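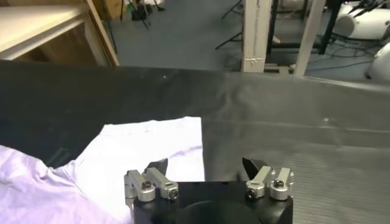
I finally canceled the storage unit in Stindton. I had been paying for it since the move, which makes seven years, and in the last two of those I opened the door twice.

The rent had crept up to 241 a month. It came out of the account with everything else and I stopped seeing it. Then in August the company sent a letter saying it would go up again, and I sat down and added up what I had paid in the past year and a half. I won't put the total here.

Zoriana Tkachenko lent me her van and came along to help carry. We started at 7 in the morning to beat the heat. The lock had rusted and took a lot of oil and some hitting. Inside were my mother's dining chairs, nine boxes of books, a bed frame missing its slats, and a filing cabinet I had no memory of owning.

The chairs went to Ka-ming Lu, who had asked for them back when I first moved and was nice enough to still want them. Most of the books went to the library sale. They don't take encyclopedias or anything with a broken spine, so check first if you're planning to do the same. I had to drive two boxes home again.

The filing cabinet was full of tax papers and manuals for appliances I no longer have. Under the manuals was a folder of letters from Hannelore Görtz, who rented us the upstairs apartment in Pakska when I was small. She wrote to my mother every winter for a long time. Most of it is weather and prices, and what the new tenants had done to the garden. I've read half of them and am saving the rest.

I kept the letters, one lamp and a box of kitchen things. Everything else is gone. The office wanted the unit swept, and they checked the corners before they signed the form. The deposit is supposed to come back in thirty days.

The lamp needs a new cord. Baltasar Requena says he can do it if I buy the parts, so that's the next errand.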